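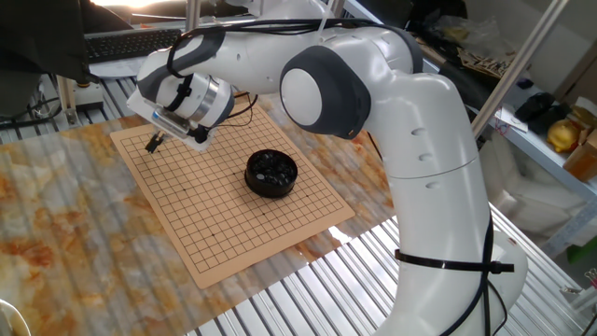 Effect of Desiccant Type on Moisture Uptake in Stored Rice

Yu-ting Lau and Boris Georgiou

1. Background

Milled rice stored in sealed jars picks up moisture each time the lid is opened. Above a certain moisture level the grain clumps and molds. Households often add a desiccant, but the choice is usually made by price. We compared silica gel sachets (Arnix) with food-grade calcium chloride packs (Samex) under the same opening schedule.

2. Materials

Long-grain white rice from one sack, bought at the Halliday market in November. Glass jars with rubber seals. Kitchen scale, readable to 1 g. Oven. Each jar received the same mass of rice and either one sachet, one pack, or nothing (control).

3. Method

Jars were kept on an open shelf out of direct sunlight. Every jar was opened for 30 seconds in the morning and 30 seconds in the evening, then resealed. The test ran for 60 days. Moisture content was found by weighing a sample, drying it in the oven for 48 hours, and weighing it again. Two samples were taken from each jar and the mean was used. Desiccants were weighed separately at the start and end. 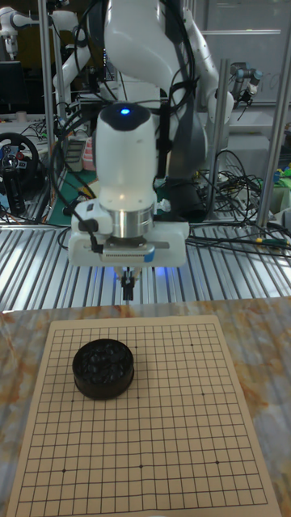
4. Results

Control jars gained the most moisture. Silica gel jars gained less during the first half of the test, after which the rate approached that of the controls. Calcium chloride jars stayed close to their starting value throughout. One calcium chloride pack leaked at the seam and its jar was excluded.

5. Discussion

The change in the silica gel jars is consistent with the sachets reaching capacity. Larger sachets were not tested. Room humidity was not logged, so the results should not be applied to other climates. The scale resolution also limits the comparison of small differences between jars given the same treatment.

6. Further work

Repeat with a humidity logger and a finer scale. Test whether oven-dried silica gel sachets recover their full capacity.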